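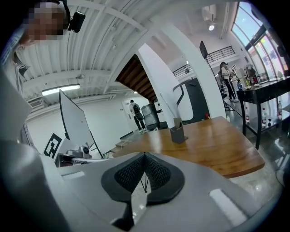 Pen holder

A pen holder (also pen cup, pencil cup, pencil pot or desk tidy) is a small open-topped container meant to keep pens, pencils and other slim things standing upright and within easy reach. It is among the humblest of desk furnishings, and one of the most widely kept, turning up on school desks, shop counters, kitchen windowsills, library tables and bedside stands, very often in places where hardly any writing gets done at all. The word "holder" is used loosely. In everyday speech it covers anything from a purpose-made square box to a coffee mug that has lost its handle.

Shape and size

Most pen holders are either round or square in plan, and a little taller than they are wide. The height is a matter of compromise. A deep cup grips a long pencil nicely but swallows a short one whole, and anybody who has fished for a stub of eraser at the bottom of a tall cup will know the small annoyance of it. A shallow cup shows off everything inside, but a heavy marker or a pair of scissors may lean out far enough to tip it over. Makers get around this with a thicker base, a felt or rubber foot, or a slight flare toward the bottom.

Square holders have the advantage of sitting flush against a wall, a monitor stand or one another, and their flat inside walls suit flat items such as cards and rulers. Round ones have no corners to gather pencil shavings and are easier to wipe out with a cloth.

Contents other than pens

Although named for pens, the holder is really a home for whatever is long, thin and likely to wander. Letter openers, paintbrushes, chopsticks, knitting needles, nail files and folded receipts are all common. Cards are a favorite too — a menu, a greeting card, a list of phone numbers — stood on edge so that the back wall of the cup supports them.
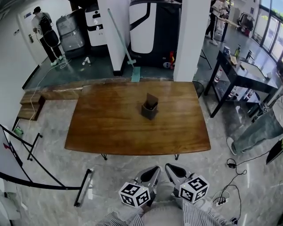 A flat brown card standing in a small square container on a large wooden table.

Yareli Gallegos, in her affectionate little handbook The Kept Desk, divides holders into "working cups" and "resting cups." The first kind is emptied and filled all day long. The second gathers things slowly and is looked into perhaps once a season, usually when someone wants a pen that writes and has to try several before finding one. Gallegos is fond of both and suggests that a household with room for it keep one of each.

Materials

Pen holders are made in wood, leather, plastic, ceramic, glass, cork, wire mesh and pressed paper. Wooden ones are warm to the touch and quiet when a pencil is dropped in. Ceramic ones are heavy and steady but will chip. The Prorholm pottery sold a glazed square cup in five colors, and its potters recommended a circle of felt in the bottom to spare both the glaze and the pencil points. The Luten stationery shop, by contrast, built its catalog on folded card holders that arrived flat in an envelope and were put together at home. Its August list of that year offered 40 patterns, with a sheet of paper stars thrown in for children.

Placement

On a desk the holder usually stands at the back, on the side of the writing hand. On a shared table it tends to drift toward the middle, where everyone can get to it, or toward whichever edge is out of the way of elbows and plates. A polished tabletop shows scratches, so a holder with a rough base is best given a small mat or a square of cloth to stand on.
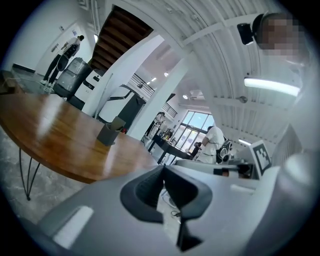 A pen cup near the far edge of a round table, with a piece of tan card or paper standing up in it.

Care

A pen holder wants very little looking after. It should be tipped out now and then over a sheet of newspaper, the dust shaken loose and the inside wiped. Ink stains in wood seldom come out completely, and many owners grow rather attached to them. Leather holders can be rubbed with a dry cloth, and card ones must simply be kept away from wet glasses.

See also

Brush pot
Desk blotter
Inkstand
Letter rack
Pencil case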